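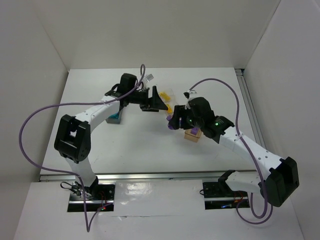

05/07/2019

The question put to me most often since I began writing on this subject is whether a machine can yet be trusted with the small chores of a home or a shop floor. My answer in April was "some of them, slowly." Having reviewed my notes from Fuleston and from Kastville, I see no cause to revise it, although I would now place more weight on the second word.

Sorting and packing small goods remains the best test I know. A person who clears a kitchen drawer or fills an order at a bench handles boxes, thin plastic and odd little pieces without giving any of them much thought. For a pair of robot arms, each is a separate problem. Clear plastic is the worst of them. Cameras see through it or catch the glare, and a tray that shifts under one gripper must be found again before the other can use it.

The second difficulty is that two arms must share one space. When both grippers are wanted over the middle of the table, one must usually wait, and waiting is where most of the time goes. At Fuleston, Manju Nigam kept a log of 165 attempts at a single packing task and marked 13 of them as stopped by hand to keep the arms from touching. She regards that as a fair result. I regard it as a fair result for a bench and a poor one for a kitchen with children in it.

Tarun Bajpai takes a more hopeful view. He ran the small parts line at Tellden for several years and has written to me at length about it. He holds that the shop floor will be served well before the home, given that the goods there arrive in known sizes and the table is fixed in place. His line handled 1,530 pieces on an ordinary shift with people doing the work. He would accept half that from a machine if it could run through the night.

I agree with him on the order of events. On the matter of cost I do not. The Strömberg quotation he forwarded covers the arms and the mounting rails and leaves out cabling, guarding and the hours of a person to reset the table between runs. Those hours belong in the total.

Laundry and dishes I will take up separately. Readers who have sent questions about folding towels will find them answered there.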